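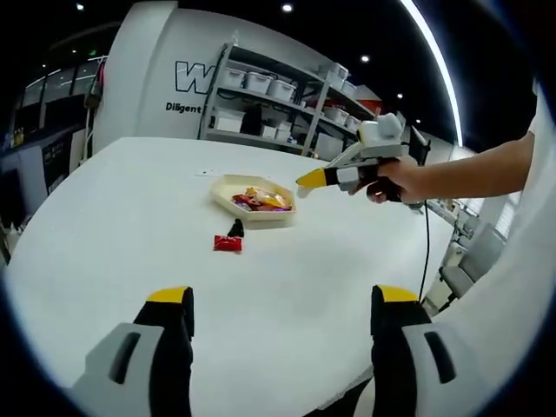
Ticket 122: Tiger house, keeper-side slide door shows OPEN when it's shut
Site: Curncombe, big cat section
Opened by: Viorica Grgić
Assigned to: Ognjen Halilović
Opened: Friday, April 24, 2020
Status: Resolved

First post (Viorica)

Hi Ognjen! Me again, and yes, it's the tiger house again. The Gomico panel in the keeper corridor keeps telling me the slide between den two and the outside yard is open when I'm standing right there looking at it shut and pinned. It goes red, beeps, stays red for a bit, then goes back to green all by itself as if nothing happened.

I know a false OPEN is the good way round to be wrong. I'd much rather have that than the panel telling me it's shut when it isn't. But our rule is that no one goes into the yard unless the panel is green AND a second keeper has looked at the pins, so every time it goes red in the middle of a clean we all have to come out, lock up and start the whole check over. Edin and I did that over and over this morning and the yard still isn't raked. Iyamu sat in den two the whole time giving us the look she gives the vet.

What I've tried so far:

- Opened and closed the slide properly, full travel both ways. It went green, then red again before we'd finished the pins.
- Wiped the sensor and the magnet. They were filthy (straw, fur, something I'd like to think was mud).
- Turned the panel off and on at the key switch. It came up with code 59 and then cleared.
- Looked in the Gomico binder for code 59. The page only says "input fault, contact installer." Thanks, binder.

Until you tell me otherwise we're treating the yard as live whenever the panel is red, no exceptions. Iyamu stays in den two with the inner slide pinned and padlocked, and the yard doesn't get cleaned. She can live with a messy yard for a day.

Reply (Ognjen)

Thanks Viorica, you're doing the right thing. Please don't let anybody bridge that input to shut it up. Can you tell me whether it does it with the slide left completely alone? And does the inner slide ever drop out at the same moment? They share a junction box, so if both go I'd look there first.

Second post (Viorica)

OK, we did some standing around and watching. Slide left alone, pinned, no one touching anything: it still went red. The inner slide stayed green the entire time, so it isn't both.

Then Edin noticed something I'd completely missed. It goes red when Iyamu rubs along the mesh! She does her morning lap, leans her whole side on the panel next to the slide, and a second later, beep. She turned around and did it again on the way back (she may think it's a game now, in which case we're in trouble). When she lay down on the shelf we got a nice long stretch of green.

So I pushed on that mesh from the corridor side with the broom handle, standing behind the line, and I could get it to go red too. Not every time, but enough that I believe it. I also pushed on the slide itself and got nothing at all.

Damir wants me to add that the gap on the slide is fine. He checked it with the gauge and the pins are seating all the way. I've put that in the daybook too.

Reply (Ognjen)

That's a really useful find, tell Edin well done. Sounds like the cable more than the sensor. The conduit to that sensor is clipped to the mesh frame, which I never liked. I'm coming over after lunch. Please have her shut in den one if she'll go, with two locks between her and where I'm working, and I'll want somebody with me on the radio who isn't doing anything else.

Third post (Viorica)

She went! It took half a rabbit and a lot of sweet talk, but she's in den one, pinned and padlocked, keys on Damir's belt and the board turned to red. Edin is at the corridor door with the radio. The Indov handset by the freezer was flat, so he's got the one from the bear kitchen. Could someone put "charge the Indov handsets" on the closing list? I thought it was on there but I've just looked and it isn't.

Work notes (Ognjen)

Isolated the panel and opened the conduit at the frame. One clip had gone and the conduit was resting on the end of a mesh tie. The tie had worn through the side and into the cable. One core was hanging on by a few strands, so any flex in the mesh pulled it apart for a moment. That's your code 59.

Replaced the whole run back to the junction box, no joins. New conduit goes along the block wall and doesn't touch the mesh anywhere. Sensor itself tested good, so I left it. Set the gap back to spec.

Tests with the slide empty both sides: full open, full close, half travel stop, pins out. Panel read correctly every time. Then leaned on the mesh as hard as I could for a while. Stayed green. Log set to record every 60 seconds overnight, with any change saved as it happens.

Fourth post (Viorica)

Morning report! She's had the run of den two since last night and has done her laps, both directions, full body lean, the works. Not one beep. Yichen Gu pulled the overnight log for me because I can never find the right menu, and it's green from lockup to breakfast.

We did the yard clean with the normal two-person check and finally got it raked. Edin is a bit smug.

Two things before you close this. The snow leopard slide has its conduit clipped to the mesh the same way, and I had a feel along it (from outside!) and one clip is loose. Nothing's tripping yet. Do you want that as a new ticket or can you tack it on here? And could we get a page for the binder that says what code 59 is in plain words?

Reply (Ognjen)

New ticket for the snow leopards please, and mark it high, I'll do it this week. Keep her off that side if the panel so much as blinks. Page for the binder is printed and in your tray. Closing this one.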